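Torre (informática)

La torre es un tipo de caja de ordenador de formato vertical, pensada para ir en el suelo o al lado del monitor. También: gabinete, CPU (uso impropio, la CPU es solo el procesador), chasis.

Estructura. Armazón de chapa, frontal de plástico y un panel lateral desmontable. Para trabajar dentro se tumba sobre el costado, con el lado abierto hacia arriba; así la placa base queda horizontal y los tornillos no se caen al fondo. Ventilación por rejillas o chapa perforada.

Componentes habituales. Fuente de alimentación, casi siempre en una esquina, con etiqueta de especificaciones. Placa base. Procesador en su zócalo, normalmente tapado por el disipador. Ranuras de memoria. Tarjetas de expansión. Bahías para unidades, en muchos modelos de oficina con pestañas o cierres de color, que evitan el destornillador. Cables de datos SATA y mazos de alimentacion.

Desmontaje. Desenchufar siempre primero. El orden varía segun el fabricante. El manual de taller de Vikum propone cables, unidades, tarjetas, memoria, disipador; el de Coughlan empieza por las tarjetas. La pasta térmica vieja se limpia antes de volver a montar el disipador, nunca se reutiliza.

Reciclaje. La planta de Pruvgate desmontó 158 torres en diciembre, 29 de ellas aprovechadas enteras. El resto, por piezas: chapa, placas, cableado.

Véase también: placa base, factor de forma, disipador. 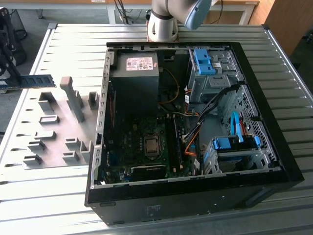 Ulta comenta que en el apartado de desmontaje falta la pulsera antiestática, y que convendría avisar de que el procesador no se toca por los contactos.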